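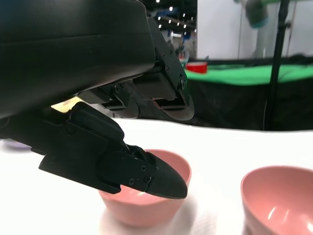

Page 2 of 30

Zestarau Manipulation Forum – Methods and Results – Bowl handling from wrist views: is the rim offset result sound?

Porkemside_Lab
The group has now completed its comparison of two ways of choosing a grasp point on a plain round bowl. In the first, the policy aims for the centre of the bowl and closes. In the second, which we call the rim offset, one fingertip is placed just inside the rim before the fingers close. The wrist view at the head of this page shows the fingertip position we mean, with a second bowl of the same colour close by on the white table. Over 2570 attempts, the rim offset reduced failed lifts by 27 per cent. Members are invited to comment before the report is issued.

stimance_user
Thank you for sharing this. I should like to ask how the attempts were divided. If most were made with a single bowl on the table, the figure tells us little about a table with two. With a neighbour of the same colour, the policy must first settle which rim it is looking at, and I would expect the gain to shrink.

Porkemside_Lab
Both layouts were used in equal measure. The gain was smaller with two bowls, as you expect, but it was present. The separate figures will appear in the report.

orellana_bench
I am not persuaded that the offset is the cause. One finger in that view hides a good part of the bowl from the wrist camera. A policy trained on such views may simply have learned to slow down when the rim disappears behind the finger, and slower closing would give fewer failed lifts by itself. Was the closing speed held fixed?

Porkemside_Lab
The closing speed was fixed. The approach speed was not, and we accept that this is a weakness.

orellana_bench
Then I would ask that the word "caused" be removed from the summary until the approach speed has been fixed as well.

stimance_user
I disagree in part. Approach speed matters a great deal for light objects that slide, but the comparison is still useful to anyone who has to pick a method today. A note on the limits of the test would be enough. The strong light on the glossy inside of the nearer bowl concerns me more – bright spots of that kind have misled our own rim detector on several occasions.

Porkemside_Lab
The summary will be reworded to say "was associated with". A further set of attempts with a fixed approach speed is planned for November. We have no separate test for reflections at present and would welcome a suggested procedure.

stimance_user
I will post ours in the Procedures section.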